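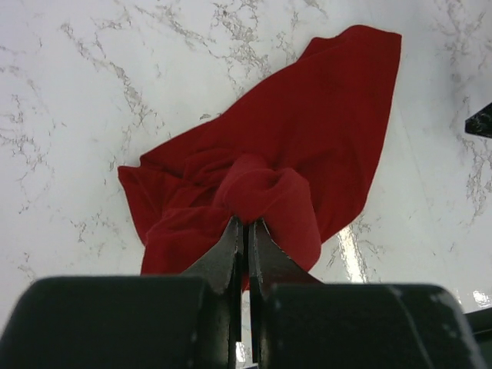
Red cloths on white marble – do you dare?

Skimgate
Mar 20, 2025
Hello all. We have a white marble worktop since August and I am still a bit afraid of it. My mother-in-law gave us a set of 6 red kitchen cloths, very soft, very strong colour. My question is if the dye can go into the stone when a damp cloth stays there overnight. My husband says I worry too much.

Vik
Your husband is right. Mine is sealed and I leave everything on it. Never a mark.

Gromereck
I don't agree with Vik. Marble drinks, also when it is sealed, only slower. A friend had a pink shadow next to the sink and the repair man wanted 3,000 for polishing the whole top. Wash the cloths alone 3 times before you use them, and look at the water.

Vik
A new red cloth, yes, maybe. But after washing it is a cloth like every other.

Kristine Sison
Try this first: wet a corner, press it on a white paper napkin and put a glass on top. Leave it one night. If the napkin is pink, keep the cloth for drying hands and hang it on the oven door.

Skimgate
Thank you Kristine, I did it with two of them. One napkin stayed white, the other has a weak pink ring. Same set, same wash! I don't understand it.

Gromereck
Different batch of dye, I suppose. Wash that one again, with no softener please.

Plinlow
Or buy white ones and boil them – my grandmother did so all her life.

Skimgate
I like the red ones :) The bad one is now in a bucket with cold water and I will test it again.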